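How our street got its own newsletter (and kept it going)

Feb 8, 2026

I've been meaning to write this up for ages, mostly for the two people who emailed asking how we do it, and partly so I've got it all in one place when I forget.

We started the Derus Row newsletter in September, the year before last. I'd lived on the Row for six years at that point and could have named maybe four of my neighbours, one of whom turned out to be a different person altogether (I'd been calling her by her sister's name over the fence, and she'd been too polite to say). Then the bus stop got moved and half the street only found out by standing at the old one. I was one of them, in the rain, cross. I went home and typed up a single side of A4 with the new stop on it, the bin dates and a line at the bottom saying "what else do you want to know?"

I printed 90 copies at Druvden, the print place by the station, and pushed them through doors that same evening. I expected silence. I got eleven notes back through my own door, and one of them was three pages long!

These days we do 218 copies, six times a year, which covers the Row, the flats behind it and the two closes off Pawłowska Court. It costs us £54 an issue for printing. The first three I paid for myself, which I wouldn't recommend, and after that I put a jar on the counter at the Colus café and asked in the newsletter itself. People are much more willing to chip in when you tell them the exact sum. We've also had one small grant of £700 from the ward fund, and that bought us a decent stapler, a year's printing and a gazebo for the summer get-together. The form took me a whole weekend. Keep a copy of whatever you write, you'll want half of it again.

What goes in it? Lost cats, found cats, who's got spare tomato plants, when the road's being dug up. I was very keen on a history column at the start and I still think it was a good idea, but only one person ever mentioned reading it and she wanted to correct a date. The most popular bit by miles is the swaps page. Someone offered an hour of ironing for an hour of hedge cutting and I believe that's still going on.
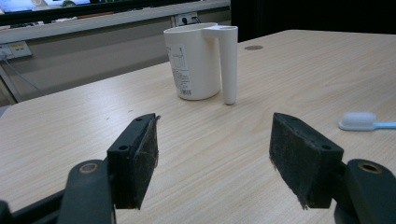

A reader in one of the closes wrote in after the last issue to say that was all very well, but her mum can't manage print that small and had been holding it up to the window to read the swaps. Could we do a bigger one, even if it meant fewer pages?

Fair point, and a bit embarrassing. So from the next issue everything's going up to 14 point and I've cut my own column in half, which I suspect will be no great loss. We'll also do a handful in really large print for anyone who asks, and I'm trying to talk my other half into reading it aloud for a recording. He says he hasn't got the voice for it. He has, he does it for the football scores.

Delivering is the bit that worries people who want to start one. We split it into seven short rounds and nobody does more than twenty minutes. If you can, swap the rounds about now and then. I only met the couple at the far end because I did their side one icy morning and got asked in for tea, and they're now the ones who chase me when an issue's late.

It is late at the moment, by the way. I'm waiting on the date for the spring litter pick and then it'll go off to the printer. If you're on the Row and you've got something for the swaps page, put it through my door before the end of the month, and please write your house number on it this time.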